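# Chain Drive, Re-Measured

*Small-displacement dual-sport bikes leave the factory with gearing chosen for a test cycle. A workshop in Retthorpe has been measuring what owners gain, and lose, by changing it.*

Final drive is the cheapest part of a motorcycle to alter and among the least understood. A countershaft sprocket costs less than an oil change, goes on with hand tools, and shifts every ratio in the gearbox at once. It also moves the speedometer reading on some models, changes the rate of chain wear, and can put a cruising speed squarely on top of an engine's worst vibration band.

Constanza Zapata runs the driveline bench at Iltar, a two-bay shop in Retthorpe that services light trail and commuter bikes. Since July she has kept a log of every gearing change that passes through the shop, with fuel, engine speed and chain length recorded before the work and again at the next service. The log now covers 31 bikes. All are singles, all are chain driven, and most are used on pavement during the week and on gravel after that.

## What one tooth does

The arithmetic is simple. Final ratio is rear teeth divided by front teeth. On a bike with 50 at the rear and 12 at the front, the ratio is 4.17 to 1. Adding one tooth at the front brings that to 3.85, a drop of 7.7 percent in engine speed at any given road speed. Getting the same change at the rear would mean removing close to four teeth, which usually calls for a shorter chain as well.

That difference explains why most owners start with the front. It also explains why so many of them overshoot. A single front tooth is a coarse adjustment, and there is no half tooth. An owner who wants slightly calmer highway manners and keeps first gear usable for loose climbs will often be better served by taking two teeth off the rear.

"People come in asking for taller gearing and what they want is less noise," Zapata says. "I ask what speed they ride at and where the buzz starts. Sometimes the right answer is a set of bar-end weights."

In her log, bikes geared up by one front tooth used less fuel on steady highway runs and slightly more in town, where riders slipped the clutch longer and held lower gears. Riders who split their time evenly saw almost no net change at the pump. The largest savings went to long-distance commuters on flat roads, and several riders in the hills found top gear too tall to hold against a headwind.
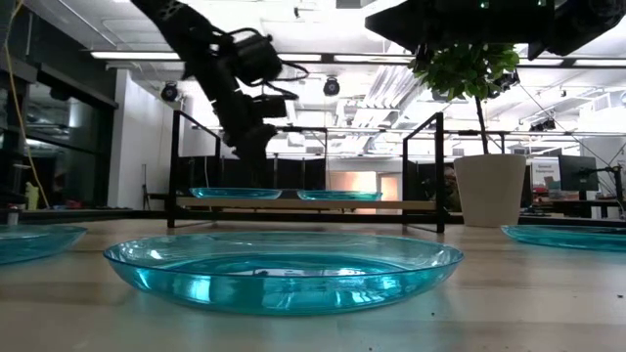 Smaller front sprockets carry a separate cost. The chain has to bend through a tighter angle at each link, and the links flex under load more sharply as they enter and leave the teeth. On bikes with a rubber slider over the swingarm pivot, the lower chain line also brings the chain closer to the slider. Iltar measures slider thickness before fitting anything smaller than stock and declines the job if the wear groove has reached the indicator line.

## Slack is set in the wrong place

The most consistent finding in the log has little to do with ratio. Most of the bikes arrived with the chain too tight.

Long-travel suspension makes this easy to get wrong. The distance between the countershaft and the rear axle is greatest when the two centers and the swingarm pivot fall in a straight line. On a dual-sport that point comes well into the stroke, with a rider seated. A chain set to street-bike slack on the side stand will be tight when the rear wheel hits a pothole, and the load then goes into the countershaft bearing and output seal.

Ivana Valdebenito, the shop's second mechanic, prefers to disconnect the lower shock mount and lift the wheel until the chain is at its tightest. She sets a small amount of free play there, reconnects the shock, and measures the slack again on the stand. That second figure is written on a tag and given to the owner. It is specific to that bike and that gearing, and it replaces guesswork at home.

## Matching the chain to the job

The shop fits sealed chain to nearly everything. Unsealed chain is lighter and runs with less drag, which matters on a small engine, but it needs lubrication after every wet or dusty ride. Florencia Retamal, who rides 6 miles of unpaved road to reach the highway, went back to sealed chain after a single season. Her adjustment intervals more than doubled.

Sprocket material matters more than brand. Aluminum rear sprockets save weight and wear quickly under street mileage. Plain steel is the sensible choice for a bike that commutes. Iltar stocks steel rears from Trornamus in even tooth counts only and orders the odd ones on request.

Chain and sprockets should be replaced together. A new chain on hooked teeth will take on the pitch error of the old set within a few hundred miles. The exception is a gearing change made early in the life of the parts, when measured chain stretch is still small. Zapata's limit for that is half the service allowance.

## Before changing anything

Owners considering a swap can do most of the useful work on the road. Note the engine speed at normal cruising pace. Note the gear used on the steepest regular hill, and whether there is throttle left at the top. Check whether the speed sensor reads from the front wheel or the gearbox output; in the second case a correction module may be needed to keep the odometer accurate. Count the teeth on the parts that are fitted, as used bikes are often no longer stock.

Iltar will continue the log through the winter. Valdebenito is adding countershaft seal condition to the sheet, and the first bikes with that entry are due back in the spring.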